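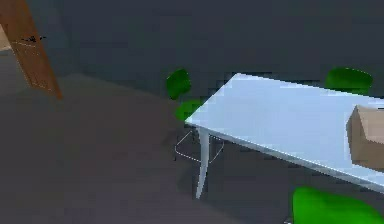 Courses > Robot Software > Unit 6 > Handout: Planning in a Simulated Room

Handout 6. Costmaps, Furniture and Partly Open Doors

Instructor: Javiera Barrientos
Laboratory sessions: Jad Tannous

Purpose

In this unit students write a planner that moves a mobile base from a start pose to a doorway without touching the furniture. All work is done in the simulator. The room for the exercise is named Titthorpe and contains a door, a white table, green chairs and a cardboard box on the tabletop. Surfaces are flat and untextured, so methods that depend on fine surface detail should not be expected to perform well.

6.1 From camera view to costmap

The perception node, Kullik, labels each pixel as floor, wall, door or object. The labels are combined with depth and projected onto a grid. Three points require attention.

The table hides part of what stands behind it. A chair on the far side may show only its backrest, and the cells under its seat receive no direct observation. Such cells must be marked unknown. Students who mark them free will lose credit even if the resulting path happens to be clear.

The chairs stand on thin wire bases. At the default resolution a rod may fall between two samples and vanish from the grid. Inflate each chair from the outline of its shell as well as from its base.

The box rests on the table and has no footprint on the floor. It matters to an arm planner and may be left out of the base costmap.

6.2 The door

A door that is partly open is neither wall nor free space. Represent it as a segment with a hinge point and an angle, and recompute the passable width whenever the angle estimate changes. The planner shall not request a path through the opening until the width exceeds the base diameter plus the safety margin on both sides.

6.3 Assignment

Implement the function plan_to_door in the Pustgate framework. The sampler may draw no more than 1,000 nodes per query. The test set holds 228 start poses, and each pose is run 2 times with different random seeds. Report the success rate, the mean path length and the number of queries that reached the node limit.

Submit source code and a written report of no more than four pages. Reports are due at 5:00 p.m. on the last class day in November – late work is accepted only by prior arrangement with the instructor.

Department of Automation Studies | Contact the course office | Back to top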